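### 3.2 Set-up and daily care of the assembly cell

The Pluklow cell consists of one arm, a two-fingered gripper, a white table and a transparent dispenser with parallel lanes. The arm and the dispenser are fixed to the table at positions which were chosen once and then kept for all experiments. The distance between the base of the arm and the far lane is 700 mm. We use the Marti controller for the motion and the Flerora software for the recording of both cameras, one at the wrist and one fixed at the workspace.

Before each session the operator loads the lanes, places the tray beside the dispenser and runs a short check of the gripper. As Figure 4 shows, the fingers must work close to clear plastic walls, and a small error in the position of the dispenser can lead to contact.

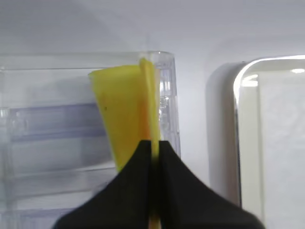
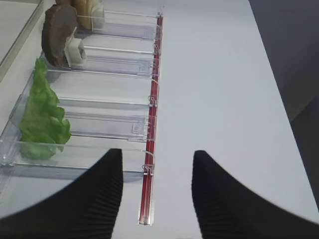
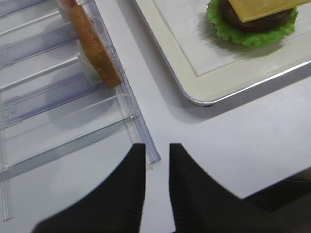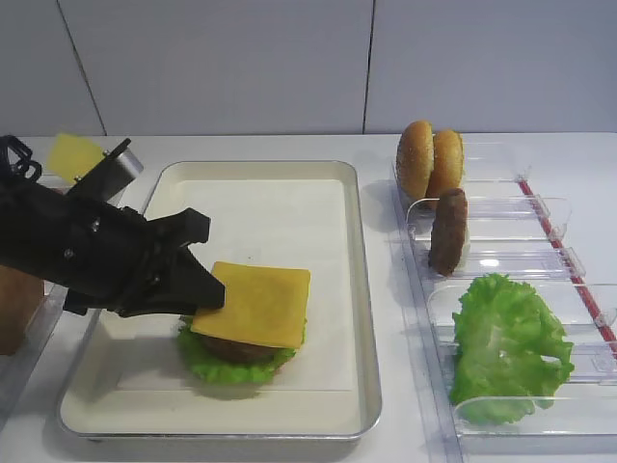
**Figure 4.** The black gripper at work in the cell. The first three views are from the wrist camera, the last is from the fixed camera.

The check takes 8 minutes. The arm moves to one reference point at each end of the dispenser, and the operator compares the live wrist view with a stored one. If the two do not agree, the dispenser is moved by hand and the check is repeated. We do not correct such an offset in software, as this would hide a loose fixing.

Cleaning is done with the arm in its parking pose. The finger surfaces are wiped after every session with a damp cloth, and the dispenser is taken off and washed in warm water. Solvents made the plastic cloudy in our first trials, so they are no longer permitted. After 50 assemblies the fingers are removed, the screws are tightened and the closing force is measured again.

During the study at Sterier the cell was stopped once for repair. A finger screw had become loose after assembly 47, and the closing position was no longer repeatable. The screw was replaced and the full check was performed before the recording continued.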